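Mathias Eberhard
@patelitz_math

Month four of working from home. My commute is 138 steps if I go the long way past the fridge, and I always go the long way.

The company sent us a wellness app called Pruline. It tells me to stand up. I stand up. It congratulates me. I sit down.

Kitchen counter, also known as the regional office.
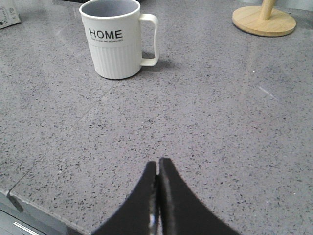
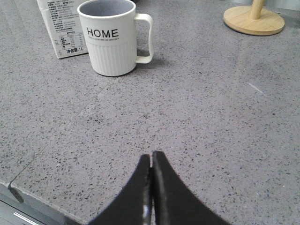 I bought a proper desk in February. It holds laundry now, and holds it very well.

My manager asked on a call whether I'd "found a rhythm." I have — it goes coffee, email, coffee, staring.

Pruline update: I'm ranked 1,385 out of 4,000 in the sitting challenge. I didn't know it was a challenge. I could have trained.

Going back to the real office 2 days a week soon. Somebody please remind me how shoes work.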